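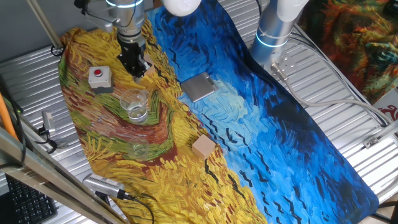
Spent the week on the depth filter in Prerko, our grasp planner. Short thread on what changed and what didn't.

Clear glass gives the depth sensor very little. On the old pipeline a beaker came back as a hole with a ragged rim, and the planner read the hole as free space. Paths went straight through it.

First attempt: fill holes by interpolating from the edges. Bad idea on a patterned background. The fill took its boundary from color, and brushstrokes make excellent fake boundaries.

Second attempt, now merged: treat missing depth as unknown, and charge the planner for crossing unknown cells. Cost is linear in path length through them. Default weight is 11. Boonsong wanted it higher. At higher weights the arm takes long detours around single dropped pixels.

Grasp candidates come from a separate mask network. Depth is used only for the table plane, and height comes from the mask plus a per-object prior. Opaque things like a wooden cube skip all of this and use the old path.

Replay set is 3,445 logged approaches. I ran 500 through both versions before touching hardware. Planning time went up a little, mostly in collision checks. Bernadette has a patch that caches the unknown cells between cycles - not merged yet.

Two arms share one planning scene. Each arm used to publish its own unknown cells, and they disagreed at the overlap. Now there is one grid with one writer, and both arms read it. This fixed a stall we had been chasing since May.

Still broken: a glass lying on its side. The mask is fine, the axis estimate flips between cycles, and the wrist turns back and forth above the object. Added hysteresis on the axis as a stopgap.

Config change if you are on main: unknown_cost replaces fill_holes. The old key is ignored with a warning. Logs rotate at 1,000 cycles now, so copy anything you want to keep.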